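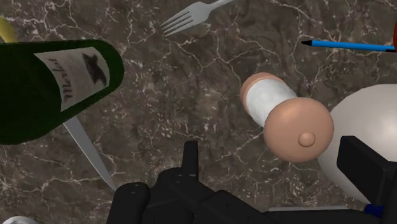
Gurcombe Wine Label Text Set

A set of transcribed wine labels, front and back, with the grape, region and bottle size pulled out into separate columns. It was put together to test spelling correction on short, messy text where ordinary dictionaries do badly.

Last updated: July 2, 2018

Contents

labels.csv holds one row per label. There are 2,437 rows.
bottles.csv holds one row per bottle. There are 1,549 rows. Many bottles have both a front and a back label, and the rest have only one.
regions.txt is the list of region names we accept, one per line.
check.py reads both tables and reports rows that don't match up.

Columns in labels.csv

label_id: a number, unique within the file. Gaps are normal. Numbers of deleted rows are not used again.
bottle_id: matches the column of the same name in bottles.csv.
side: front, back or neck.
text: the words as printed, with line breaks replaced by a vertical bar.
script: yes if any part of the text is set in a handwriting style, otherwise no.
unclear: yes if the typist could not read at least one word.

Columns in bottles.csv

bottle_id, producer, grape, region, year, size_ml. Year is blank for wines sold without one. Most sizes are 750, but there are half bottles and a few magnums. If a label lists more than one grape, they are separated by semicolons in the order printed.

How the text was typed

Typists copied what was on the label, including mistakes. Accents were kept. Capital letters were kept except in script lettering, where they are often a matter of taste, so script text is all lower case. A word that could not be read is entered as three question marks. Please do not fill these in by guessing from the producer name.

Government warnings and bar code numbers were left out. So were price stickers.

A sample of 700 labels was typed twice by different people. The second version is in the folder named second_pass, in the same column layout. Of those, 190 differ by at least one character. Most of the differences are accents and spaces around the alcohol figure.

Known problems

Sani and Stendis appear as both producer and brand, depending on the bottle. We have not settled which is right, and the producer column is mixed for both.
Rows from the February batch were saved with the wrong text encoding and then repaired by script. A few accents may still be wrong.
Sisto back labels are printed in two languages. Only the English part was typed.
The neck side was added late. Older bottles may have a neck label that is not in the file.

Running the check

python check.py labels.csv bottles.csv

It needs Python 3 and nothing else. It prints the label_id of each bad row and does not change any files. Blank years are not treated as errors.

Changes

1.2: added the unclear column, split regions.txt out of the script.
1.1: repaired encoding, removed duplicate rows.
1.0: first version.

Corrections are welcome. Send the label_id, the current text and the text you think it should be.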